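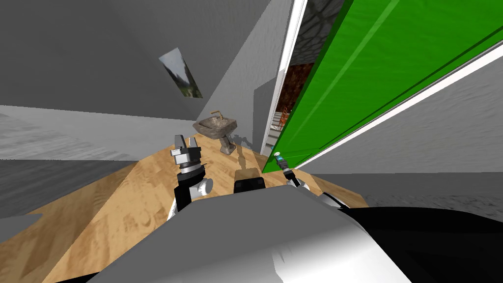
Projects > Religion and Society > Student Reports
August | By Glenys Gronow and Shahab Sharifi
2 comments | 65 shares

Hymn Singing and Language Choice in the Chapels of Polside

This report presents the findings of a student project on the use of Welsh and English in worship among the chapels of Polside. The work was supervised by Alun Samuel and drew on the Cadwaladr collection, which holds 1,611 items, including hymn sheets, service registers and letters.

The project team interviewed 60 current and former chapel members. Interviews were held in the language each person preferred and were transcribed in full. Most of those interviewed described Welsh as the language of hymns and prayer, even where sermons and announcements had moved to English. Members who had come to Polside from other countries often learned the hymns by ear before they could follow the words.

The registers were less complete than expected. Two chapels kept no record of the language of services, and these were left out of the comparison.

The team thanks Gwenllian Rosser for her help in reading the older letters. Transcripts may be consulted on request at the Grakham reading room.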